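From: Gunhild Stougaard
To: housekeeping list
Date: 30 January 2019
Subject: Re: Liner size for the small bins

On the December stock sheet, Katsaros wrote:

> We are getting through far more liners than there are bin changes. The sheet
> gives 1,244 liners issued against 1,031 changes logged. Are people doubling
> them up, or are they splitting? Also, could we drop to the smaller size? The
> present ones look far too big for the little white bins.

Mostly splitting, as far as I can tell from the Elham floor sheets. The difference is 213 liners. I found a handful of notes saying "torn on fitting" and none mentioning two bags in one bin, though I doubt everybody writes it down.

On size, I would keep what we have. The small bins are narrower at the base than at the mouth, so the rim is what the bag has to fit. It also needs enough length to fold over and hang down the outside. A short fold pulls back in as soon as anything heavy goes to the bottom.

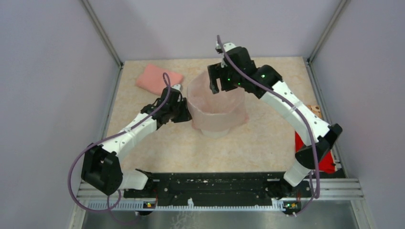 The method I use at Elham is as follows:

1. Open the bag fully before it goes near the bin. Shake it once.
2. Push the base down to the floor of the bin with a flat hand.
3. Fold the top outwards over the rim, working round from the back.
4. Let the surplus hang. Do not knot it or tuck it underneath.
5. Press out the trapped air at one side.

Most of the splits I have seen start at step 3, when the fold is pulled tight at one corner. Creases inside do no harm. The hanging edge looks untidy — Arklow have complained about this before — but trimming it leaves nothing to tie with at the next change.

The smaller size was tried on the Drarkberg corridor for 30 days. The bags went over the rim only when stretched, and several slipped in during the first week. I can forward the log if wanted.

Could each floor mark split liners separately on the next sheet? A tally in the margin is enough.

Gunhild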